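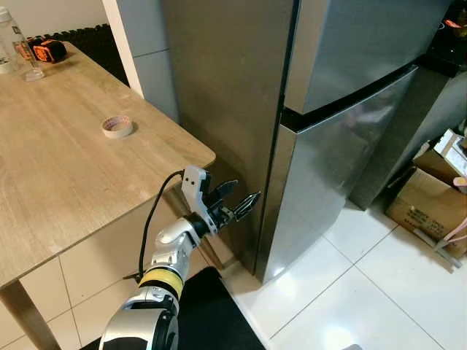
Why does a fridge have two doors?

Reading time: 2 minutes

Lots of fridges are like the silver one here, one door on top, one below, and a dark gap in between. Two doors means two cupboards. In many fridges one is for keeping food cool and the other is the freezer. Which is which? Depends on the make.

Where does the cold come from?

Trick question! A fridge doesn't make cold. It takes heat OUT. A special liquid runs round thin pipes, soaks up the warmth from your milk and cheese, and carries it away. Then the heat goes into the kitchen. Feel the air near the back of a fridge at home (ask a grown-up first). Bit warm? That's heat from your dinner.

How cold?

Fridge part: below 5 degrees. Freezer: minus 18. Brr. Germs grow very slowly in the cold, so food lasts longer. They dont all die though, so still check the date.

Why shut the door quickly?

Warm air rushes in. Then the fridge has to work harder and use more electricity. Decide what you want, THEN open it.

Try it

Two slices of apple. One in the fridge, one on the table. Look agian after a day. Which is browner? Draw them both.

Words by Carolina Lobo. Questions? Write to the Ondville Young Science Club, 117 Caldale Road. © 2020 Back to top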